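Kudau Island: Your Questions, My Answers

I've stayed on Kudau four times now, and ever since I first wrote about it my inbox has been filling up with the same handful of questions. So I've put them all in one spot.
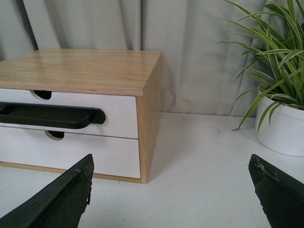

I'm not a travel agent and I don't get paid by anyone on the island, so take all of this as one very fond visitor's opinion. If your question isn't covered, the contact form is at the bottom of the site. I do read everything, but I'm slow in summer.

How do I get there?

By ferry from Brindusgate. There's no airport, and I hope there never is one. The crossing takes 116 minutes according to the timetable, and every time I've taken it the boat has come in pretty close to that (the one exception was a windy afternoon when we sat outside the harbor for ages while a cargo boat sorted itself out). Sit on the left side going over. You get the cliffs for the whole last stretch.

Do I need to book the ferry?

On foot, no. I've always just walked up and bought a ticket at the window. With a car, yes, and early if you're going in July or August. The car deck is tiny! People get left behind on the quay and have to wait for the evening boat, and they do not look happy about it.

Should I bring a car at all?

I did on my first trip and regretted it by dinnertime. The lanes in the old part of Bako, the main village, are too narrow for anything wider than a donkey, and the one parking lot fills up by mid-morning. There's a bus that loops between the ferry dock, Bako and Brestard beach, and you can rent a bike or a scooter right by the dock. I'm a bike person. The road climbs more than you'd think from the map, though, so if your knees complain at home they're going to complain on Kudau too.

How long should I stay?

Four nights if you can. Two nights is enough to see everything, but you'll spend the second day thinking about the ferry back. My longest stay was nine nights and I was still finding little footpaths I hadn't walked.

Where do you stay?

In Bako, always, in a rented room up the hill behind the church. I like being able to walk to breakfast. Brestard has the bigger places with pools and is easier with small kids, but it goes very quiet at night and you'll be waiting for a bus every time you want a decent dinner. There's also a campground on the north side with shade and clean showers. I've only walked through it, but it looked like a happy place, lots of hammocks.

When's the best time to go?

May and late September, for me. The water is chilly in May (I squeal, every time) but the hillsides are covered in flowers and you can get a table anywhere. By late September the sea has had all summer to warm up and the rooms get cheaper. August is hot and packed, and I'd skip it unless school vacations leave you no choice.

What about winter?

I went once in December, out of pure curiosity, and I loved it, but I wouldn't send just anybody. Only one restaurant was open, the bus ran twice a day, and it rained sideways for most of a weekend. I read three books and ate a lot of soup. If that sounds like heaven, go!

Can you walk up to the lighthouse?

You can, and please do. The path starts behind the bakery in Bako and climbs 400 meters to the ridge before it drops down again toward the point. Wear real shoes. I did it in sandals the first year and paid for it with the most spectacular blister of my life. There's no water and no kiosk on the way, so carry more than you think you'll need, and start early, before the sun gets around to that side of the hill.

Which beach is best?

Brestard is the sandy one, shallow for a long way out, with loungers and a snack bar. It's the one on all the postcards. My own favorite is the pebble cove below the old salt sheds, a little walk south of Bako. Bring water shoes and a snack. There's a flat rock at the far end that's perfect for jumping off if you're braver than me.

Is it expensive?

Less than the mainland resorts, more than it used to be. A simple room in Bako cost me 25 euros a night on my first visit, and I know I won't see that price again. Eating out is still good value if you stay one street back from the harbor. Coffee is cheap everywhere. The boat trips are where the money goes, so pick one and enjoy it properly.

Do places take cards?

Hotels and the bigger restaurants, yes. The bus, the bakery and most of the rented rooms want cash. There's one ATM in Bako and I've found it empty twice, both times in high season, so get your money out in Brindusgate before you board.

What should I eat?

Grilled sardines, obviously. Then the chickpea fritters from the window next to the post office, which come in a paper cone and are gone in seconds. There's also a fig cake that every bakery makes a bit differently, and I consider it my duty to compare them all. Vegetarians do fine. Vegans will want to ask about butter, which finds its way into everything.

Will I manage with only English?

Yes, easily. Only 1000 people live there year-round and an awful lot of them seem to have worked a summer at a hotel desk. Learn hello and thank you anyway. It gets you bigger slices of cake, I swear.

Is there Wi-Fi? Can I work from there?

Sort of. My room had a table, a good chair and a connection that was fine for email and hopeless for video calls. Phone signal is good in Bako and at the dock, patchy in Brestard, and gone completely once you're over the ridge. If you have an important call, take it in the morning at the café by the dock before the lunch crowd comes in.

Is it OK for kids?

Mine had a ball at six and nine. Brestard for swimming, ice cream in the square, a hundred cats to make friends with. I'd leave the stroller at home and bring a carrier, as Bako is basically made of steps.

What do you always pack?

A headlamp for walking home after dinner (there are hardly any streetlights up the hill), a light sweater for the ferry deck, water shoes, and a cloth bag for the market. I also bring seasickness tablets, and I take one before boarding even when the sea looks like glass.

Can I bring my dog?

On the ferry, yes, on a leash and out on deck. At Brestard beach, not in summer. Plenty of the rooms in Bako are fine with dogs but very few mention it on their listings, so email and ask before you book.

Is there a pharmacy?

One, on the square in Bako, closed for a long lunch. For anything serious you'd be going back across to Brindusgate, so bring whatever you take regularly, plus a few days' extra in case the wind gets up and the boats stop running. It's happened to me once. I got an extra night and another fig cake out of it.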